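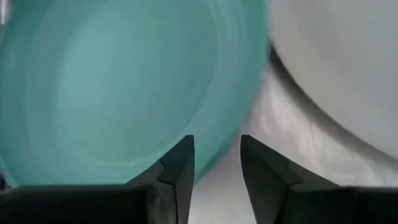 # Porkanum – receitas caseiras de massa e pão, transcritas e normalizadas

Por Javiera Yáñez
Fevereiro

## O que contém

O Porkanum é um conjunto de 185 receitas de pão, bolos de tabuleiro e massas fritas, copiadas de cadernos de família da zona de Maldonado. A maior parte dos cadernos está em espanhol; alguns misturam espanhol e português na mesma página, às vezes na mesma frase. As receitas foram transcritas à mão e depois separadas em linhas de ingredientes, 1024 no total, com a quantidade, a unidade e o nome do ingrediente em colunas distintas.

O português não é a minha primeira língua. Se alguma coisa neste ficheiro está mal escrita, agradeço a correção, mas peço que não se corrija o texto das receitas: a ortografia dos cadernos conserva-se como está.

## Ficheiros

receitas.csv – uma linha por receita. Colunas: id, titulo, caderno, lingua, texto_original, notas.
ingredientes.csv – uma linha por ingrediente. Colunas: id_receita, ordem, quantidade, unidade, ingrediente, ingrediente_norm.
medidas.csv – a tabela de conversão das medidas caseiras.
cadernos.txt – descrição breve de cada caderno, com o estado do papel e as páginas que faltam.

Todos os ficheiros estão em UTF-8. O separador é ponto e vírgula, porque as quantidades usam vírgula decimal e a primeira versão, com vírgulas, abria com as colunas trocadas em metade dos programas. A primeira linha de cada CSV tem os nomes das colunas, sem acentos.

## Como ler as quantidades

A coluna quantidade guarda o número que está no caderno. Quando o caderno escreve uma fração, fica em decimal (meia chávena é 0,5). Quando não há número, a célula fica vazia e a expressão passa para a coluna unidade: "um pouco", "a que leve", "a gosto".

A expressão "a que leve" aparece muito com a farinha. Significa que se junta farinha até a massa se despegar das mãos. Não tentei estimar um valor. Quem precisar de um número para os seus cálculos deve decidir sozinho e, por favor, explicar como o fez.

Para as medidas caseiras segui estas regras:

- A chávena grande e a "taza" são tratadas como a mesma unidade, com o valor que se indica em medidas.csv.
- A colher de sopa rasa e a colher cheia são unidades diferentes. Se o caderno diz só "colher", a unidade é colher_s_esp (sem especificação).
- A "noz" de manteiga fica como noz. Em três cadernos aparece também "um ovo de manteiga", que é uma medida de tamanho e não tem ovo nenhum; na versão anterior estava mal classificada.
- O prato fundo, a tigela e a "latita" não foram convertidos. Cada casa tinha os seus.

## Fermento

Este ponto deu mais trabalho que todos os outros. Os cadernos dizem "levadura", "fermento", "polvo", "royal" em minúscula, e "isca", que é um pedaço de massa guardado da fornada anterior. A coluna ingrediente_norm distingue quatro valores: fermento_fresco, fermento_seco, fermento_quimico e massa_velha.

Quando a receita tem tempo de levedação, a escolha entre fermento de pão e fermento químico é quase sempre clara. Entre fresco e seco olhei para a quantidade: 30 gramas num quilo de farinha é fresco, e um valor muito mais baixo é provavelmente seco. Há casos em que não me decidi e pus fermento_ind (indeterminado). Prefiro uma célula honesta a uma célula bonita.

## Tempos e temperaturas

Os tempos estão em minutos na coluna notas, precedidos de T=. O valor mais frequente para a primeira levedação é de cerca de 60 minutos, mas muitas receitas dizem só "até dobrar" ou "enquanto se vai à missa", e essas frases foram copiadas tal como estão.

As temperaturas quase não existem. Os cadernos falam de forno forte, médio e brando. A prova do papel – mete-se uma folha branca no forno e vê-se quanto demora a ficar castanha – vem explicada em duas receitas do caderno C, que são parecidas mas não iguais. Mantive as duas.

## Como foi feita a transcrição

Fiz uma primeira leitura de todos os cadernos sem escrever nada, para me habituar às letras. Depois transcrevi uma receita de cada vez, com o texto seguido e sem cortar as abreviaturas. A divisão em ingredientes veio mais tarde e foi feita numa folha separada, com um pequeno script do Nuvum que propõe a divisão e me deixa aceitar ou mudar. O script engana-se com as receitas em que a quantidade vem depois do ingrediente ("azúcar, dos tazas"). Essas foram todas revistas.

As palavras ilegíveis estão marcadas com [?]. Uma palavra que se lê mas de que tenho dúvidas leva [?] logo a seguir, sem espaço. As manchas de gordura tapam sobretudo o fundo das páginas, e por isso as últimas linhas de ingredientes são as menos seguras.

## Limitações conhecidas

Os cadernos vêm de poucas famílias, que se conheciam e copiavam receitas umas das outras. As repetições são reais e não foram eliminadas, mas isto quer dizer que o conjunto não serve para calcular o que se comia na região. Serve melhor para estudar vocabulário, medidas e a maneira de dar instruções.

Só entraram receitas com farinha. As compotas, as conservas e os remédios para a tosse ficaram de fora, embora ocupem quase tantas páginas como os pães.

As datas dos cadernos são incertas. Onde uma família me deu uma data, está em cadernos.txt com a indicação "segundo a família".

O caderno F tem duas mãos diferentes. Ainda não separei uma da outra, e a coluna caderno diz só F.

## Uso e citação

O conjunto pode ser usado e redistribuído para ensino e investigação, com menção da origem. As famílias autorizaram a publicação dos textos, mas pediram que os apelidos não apareçam. Se encontrar um apelido que me escapou num título ("torta da senhora...") escreva-me antes de publicar.

Forma sugerida: Yáñez, J., Porkanum: receitas caseiras de massa e pão, versão 2.

## Mudanças na versão 2

- Corrigido o "ovo de manteiga" (ver acima).
- Separador passado de vírgula para ponto e vírgula.
- Acrescentado o valor massa_velha.
- Retiradas duas receitas do caderno B que eram de sabão.

Relacionados
Tabela de medidas caseiras do Rio da Prata
Cadernos de Premville: índice de títulos
Nuvum – notas de instalação
Glossário de fornos e lenhas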